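The Second Life of a Bedsheet
Old cotton is worth more than most people think, and a small shop in Zedwood has built a business on it

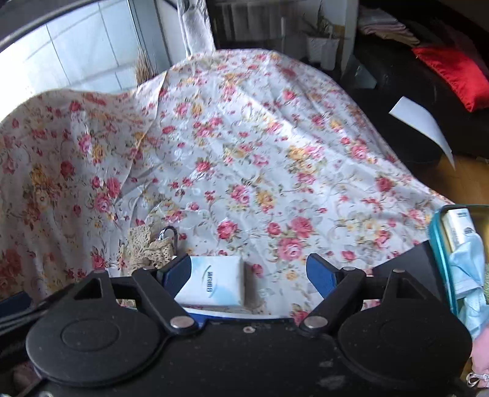 A white sheet printed with pink roses and yellow flowers.

Vesna Pavlović buys bedsheets by the pound. She does not care much about the brand, and she will take a sheet with a torn hem or a bleach mark near the corner. What she wants is age. A cotton sheet that has been through the wash for 20 years has lost its finish and most of its stiffness, and a quilter or a shirt maker can put a needle through it without a fight.

Her shop, Gustimley, sits on the main street of Zedwood between a tire place and a dentist. It opens at 10 in the morning and closes when she is tired. The front room has shelves of folded flat sheets sorted by main color. The back room has two washing machines, a long cutting table and a radio that stays on low all day.

Pavlović started in her own garage, selling pillowcases that had belonged to an aunt. The first batch went in a weekend. She asked her cousins what they had in their closets, and then her cousins' neighbors.

"Everybody has a shelf they don't open," she says. "The sheets don't fit the bed they have now. They're too good to throw out, so they stay there."

Beds are part of the story. Mattresses got thicker, and fitted sheets made for the old ones pop off at the corners. Plenty of households ended up with stacks of bedding in good shape that nothing in the house could use. Some of it became drop cloths and furniture covers. A lot of it went to thrift stores, where the flat sheets often hang on a rack at the back with the curtains.

Floral prints sell best. Roses are the steady favorite, followed by small all-over patterns that hide seams. Stripes move slowly except in August, when people who teach sewing come in to stock up for fall classes. Solid white sells to dyers, and they are picky about it. A polyester blend will not take the dyes they use, and Pavlović tests anything without a label by burning a thread from the hem. Cotton smells like burned paper. Polyester melts into a hard bead.

Tihomir Mladenović is one of her regular customers. He makes camp shirts, mostly in large sizes, and sells them at markets in and near Wustis. A full flat sheet gives him one shirt with enough left over for pockets and a collar on the next. He cuts around worn spots, which tend to be in the middle third where people sleep.

"Hold it up to a window," he says. "If you see light coming through in one patch and not in another, that patch is done. You can sew it, but it'll split at the shoulder in a year."

He learned this from a customer who brought a shirt back. He made her a new one and kept the old one on a nail over his machine.

The print matters to him less than the scale of it. A big flower can land badly on a chest or a back, so he lays the pattern pieces down, walks away and comes back before cutting. Small prints he cuts right away.

Not all of the trade is in clothes. Ermira Dimitriou runs a quilting group that meets above a hardware store, and her members use sheets for backing. New backing fabric in extra-wide widths is expensive, and the narrow kind has to be pieced. A sheet covers a quilt in one go. Some quilters avoid them, saying the weave is too tight and hard on the hands. Dimitriou agrees when it comes to newer sheets with a high thread count.

"Old ones are fine," she says. "I've hand-quilted through a sheet from my mother's house. It was like butter."

She keeps a short list of rules for new members. Wash it twice in hot water before you cut. Take the hems off, because they shrink at a different rate. Tear along the grain to get a straight edge, and do not trust the factory one.

Prices have gone up. Pavlović used to sell a twin flat for $2. A good floral in a double now brings $50 if it has never been used, though few of those come through the door. Most of what she sells costs far less, and the torn ones go in a bin as scrap.

Joaquim Patrício, who drives to Gustimley from Wustis every other month, buys only from the bin. He is 62 and braids rag rugs. He tears the sheets into strips, rolls the strips into balls and works on them in the evening with the ball game on. One rug can use up six sheets. The roses and leaves disappear once the strips are folded, and what is left is a speckle of pink and green.

Pavlović has set one sheet aside for herself, a yellow one with a scalloped edge. She says she will make curtains out of it when she gets the time.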